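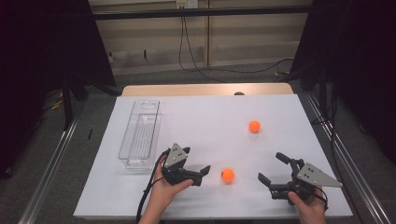 First time working the polls - what should I bring and what is the day like?

Posted in Voting & Elections by mekusine_porch

I finally signed up to be a poll worker! I've voted in every election since I turned 18 but I've never been on the other side of the table, and I'm ridiculously excited. My assignment came in the mail this morning: the Drekau precinct, set up in the school gym, report at 5:15 a.m. The letter says there are 359 registered voters on our list, which sounds small to me, but I have nothing to compare it with.

I did the online training in one sitting and now half of it has leaked out of my head. What I'd love to know from people who have done this:

What do you pack? Is there time to eat?
Can I step out to vote, or should I vote early? I live in Mekusine, so my own polling place is a 30 minute drive from the gym.
What happens if somebody isn't in the poll book? That part of the training went by so fast.

Also, can I wear my county fair T-shirt, or is that weird? Thanks in advance!

3 replies

ballotbox_baker

Welcome! You are going to have a great time. I've worked 19 elections now (primaries, school levies, one very sleepy library bond) and I still get a little fizzy the night before.

Vote early or by mail. Please don't plan on getting away. In our county we're not allowed to leave the building once the polls open, and even where you can, a 30 minute drive each way would leave your table short for over an hour. Mail ballots have to be requested ahead of time, so check the deadline with your election office today if you can.

For packing: layers, because gyms are freezing at 5 a.m. and stuffy by 2 p.m. A real lunch plus more snacks than you think. Reading glasses if you use them, a refillable bottle with a tight lid, your comfiest shoes, a sweater you don't mind getting tape on. I bring a cushion for the folding chair and I have never once regretted it. We eat in shifts in the hallway, nothing near the ballots.

Somebody not in the book: don't send them away! First check the spelling, then try a former last name, then look up the address to see if they belong at another precinct. Double last names get filed all sorts of ways - I once found a man under his middle name. If you still can't find them, get your lead worker, who will know whether to call the office or offer a provisional ballot. You won't be deciding that alone on your first day, so don't lose sleep over it.

And 359 is a lovely size. You'll have a rush before work, another one after school lets out, and time in between to chat with your table. If it's a primary it may be a LOT quieter, so tuck a paperback in your bag and ask the lead if it's okay to take it out.

T-shirt is fine in my county as long as there's nothing about a candidate, party or ballot measure on it. If a candidate handed those shirts out at the fair, leave it at home.

ezzat_hills

bring coffee. bring more coffee. also sit by the door if you like people and far from the door if you like being warm

aviven_voter

Great answer up top, I'd only add a bit about closing, which surprised me my first time over here in Aviven. Anyone who is in line when the polls close gets to vote, so one of you may be asked to go stand behind the last person. I got that job and loved it!

After that comes the counting up of signatures, used ballots, spoiled ballots and unused ones, and the numbers have to match. Ours were off by one and it took three of us to find it (two pages of the poll book stuck together). Eat something before closing. I was so hungry by then that I could hardly add.

Rules differ from state to state, so keep your training handout in your bag and go by that over anything you read here. I print mine and put sticky tabs on the pages for provisional ballots, curbside voting and closing. Ask if your county has a hands-on session too - ours lets you practice with the check-in tablets, and it made so much more sense than the videos did.

mekusine_porch

Thank you all so much!! I just requested my mail ballot and checked the shirt. It has a pig on it and nothing else, so I'm wearing it under a cardigan.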